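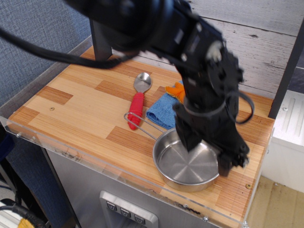
4. Before you let the arm near the cookware

I set these rules up with Sneha Upadhyay when we moved our Leketti arm to tabletop jobs, and they've saved me a lot of grief – so please do them in order!

1. Press the stop, then clear your hands. I keep a line 40 cm out from the base and stay behind it whenever the power is on.

2. Tie up the slack in the cable. Swing the arm through its whole reach by hand and watch that nothing snags.

3. Set the speed to 25 percent for any new object. Pans with thin wire handles love to spin when a finger catches the rim.

4. Lay out only what the job calls for (spoon, pan, cloth, whatever is on your sheet) and leave a hand's width between the metal things.

5. Run the pick 6 times before you raise the speed.

Note: a finger may dip inside a pan, but it shouldn't press on the bottom. If you hear scraping, stop and raise the grip height a touch.

Caution: never reach in to straighten a handle while the arm is live. I did it once in December and Charmaine Ndlovu still brings it up.

Grip height settings are in section 5.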